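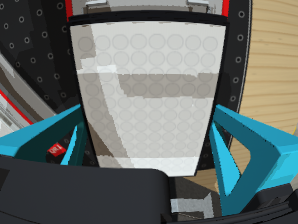 White rack with eight columns of circles, seen from above

How to import a contact list into Grakine

Use Import to bring customers from another system into Grakine without typing them in one at a time. Your file must be saved as CSV. You need Owner or Manager access. Staff logins can see the Contacts page, but the Import button is hidden for them.

Prepare your file

Open your list in any spreadsheet program. The first row must contain column headings. Grakine looks for First Name, Last Name, Email, Phone and Notes. Headings can be in any order, and capital letters don't matter. Email is the only column that can't be blank.

Each file can hold up to 2000 rows, including the heading row. If your list is longer, split it into separate files and copy the headings into each one. Delete any blank rows at the bottom of the sheet before you save.

Phone numbers that start with a zero often lose it when a spreadsheet is opened. Format the Phone column as Text first, then paste the numbers in again from the original list. Check a few before going on.

If you are moving from Bavar, go to Bavar's Reports page and export Customers (Full). The short export leaves out email addresses and won't work. Rename the column Client Mail to Email. The other Bavar columns are matched for you.

Import the contacts

From the Dashboard, click Contacts, then click Import in the upper right corner. Click Choose File, select your CSV and click Next.

The Match Columns page opens. Each column in your file is listed on the left, and the Grakine field it will go into is on the right. Click the arrow next to a field to change it. Choose Skip for any column you don't want to bring over.
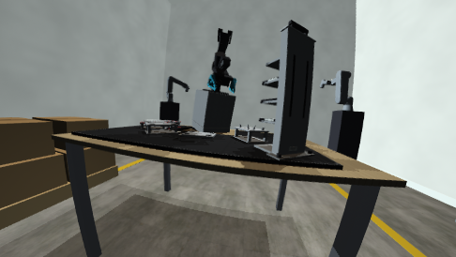 Click Next to reach the Duplicates page. Grakine compares email addresses only, so two people with the same name will not be treated as one contact. Select one of these settings:

Keep existing: the contact already in Grakine stays as it is, and the row in your file is ignored.

Update: details in your file replace the ones in Grakine. Blank cells in the file do not erase anything.

Click Start Import. A list of 230 contacts is usually done before you leave the page. Longer lists run in the background, and you will get an email when the import has finished. You can keep taking bookings while it runs.

Check the results

Click Import History to see the number of rows added, updated and rejected. To see what went wrong with a rejected row, click Download Errors. The error file is a copy of your own file with a Reason column added at the end. Correct the rows, delete the Reason column and import that file by itself.

Error 453 means the email address has a space in it or is missing the @ sign. Spaces at the end of an address are easy to miss, so click into the cell and press End to find them.

Undo an import

Open Import History, click the import and select Undo. Contacts added by that import are removed, except for any who have made a booking in the meantime. Undo does not restore details that were changed with the Update setting. Export your existing contacts first if you plan to use Update.

Marketing permission

Imported contacts are marked No Marketing by default. They still receive booking confirmations and reminders. If you send newsletters through Jakillow, contacts marked No Marketing are not passed across. To change the setting for a group, check the boxes next to their names on the Contacts page, click Edit Selected and choose Marketing Allowed. Only do this for people who have agreed to hear from you.

Related pages: Export contacts, Merge two contacts, Connect Jakillow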